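Folding T-shirts for a shallow drawer

21st February

The drawers in the Sterkcombe flat are shallow, so a shirt folded the shop way stands too tall and catches on the runner. I have switched to a long strip, then short folds up from the hem.

Step 1. The strip

Lay the shirt flat and bring each side in towards the middle, turning the sleeve back over the body. Double it lengthwise. On the lavender one the hems came out slightly uneven at the bottom - I leave that, as it ends up inside the fold.
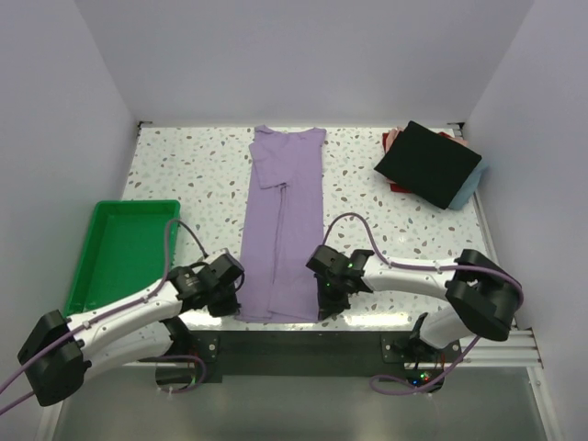

Step 2. The short folds

Start at the hem and fold towards the collar, pressing the air out each time. A 200 gsm shirt takes 2 folds. Thinner ones need another or they slump.

Step 3. The drawer

Stand them on edge, collar side down. Mine holds six to a row.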